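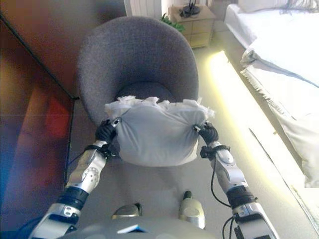

**Maintenance technician, two-arm household robot (one machine, one bedroom cell)**
Plila, Groneck site. Full time, 12 months, renewable if the machine is.

We need someone to keep one robot working. It has two arms, two hands with fingers, and a bedroom to practice in, with a bed, a nightstand and a round armchair. It handles cloth, mostly. Cloth is hard on hands, and the hands are most of this job.

You may have read that machines like this look after themselves. Ours logged 1,964 hours last year and was down for 268 of them, and the supplier's dashboard called most of that "idle." We don't trust the dashboard. Part of your work will be keeping a second log, on paper if you like, that says what was wrong and who fixed it.

## What you'd be doing

- Morning check before the first run at 8:30. Both arms through their full travel, slowly, with your ear near the elbows. The self-test passes joints that a person can hear grinding.
- Cable care. The wrist cables run outside the arm and hang in a loop, and a loop finds things to catch on. You'd check the slack, the straps and the connectors, and re-dress the lot when it needs it.
- Finger work. Tendon tension, fingertip wear, cleaning. Stuffing, lint and loose thread get into the finger joints and have to be picked out with tweezers. There is no clever tool for this. We bought one, and it's in a drawer.
- Zeroing the hands after any finger swap. The manual gives 20 minutes. Plan on an hour, and don't let anyone talk you into skipping the second pass.
- Full strip and regrease of both wrists every 290 running hours. The manual says 3,000. We followed the manual once.
- Resetting the room. Chair back on its floor marks, bed remade, floor swept, strip light at the same level as yesterday. If the grip fails on Thursday and the chair has moved since Wednesday, we've learned nothing.
- Arguing with the supplier, Bassi, about warranty parts. Politely, in writing, with the log attached.

## What you wouldn't be doing

Writing control software. Another group does that, and they will sometimes tell you a fault is mechanical when it's theirs. Sometimes they'll be right. We want a person who can tell the difference with a meter and a spring scale and who doesn't mind saying so in a meeting.

You also wouldn't be doing demos. If a visitor asks you whether the robot will be making beds in people's homes by February, you're free to give your opinion.

## What we're looking for

Three years or more fixing something with motors, bearings and cables in it. Packaging lines, elevators, sewing machines, hospital beds and printing presses all count. We've had good results with people from garment repair shops and mixed results with people whose experience was all simulation.

You should be able to crimp a small connector so it stays crimped, read a wiring diagram that is two revisions out of date, and lock out a machine properly every single time, including when you're only going in for a second. You'll need to lift 40 pounds with a second person.

A degree is fine. So is no degree. Certificates from robot vendors won't hurt your application, but they won't move it up the pile either.

## Pay and hours

Hourly, paid weekly, overtime at time and a half. The rate is in the full posting at the Groneck front desk and we'll send it to anyone who asks. Hours are 8 to 4:30. There is no on-call. The machine is switched off at night and we intend to keep it that way.

Tools are supplied except hand tools, for which there's a yearly allowance. Spares come through Wemine and take longer than they say, so you'd be in charge of the shelf stock and how much of it we hold.

## How to apply

Send one page on a machine you kept running longer than it deserved: what failed, how you found it, what you tried first that didn't work. Skip the cover letter. Please don't tell us you're passionate about the future of robotics.

Short-listed applicants come in for a paid half day. You'll get a hand with a fault in it, a bench, and the manual. Use the manual as much as you see fit.

Applications to the Groneck office, marked "Cell technician." We reply to everyone, usually within two weeks.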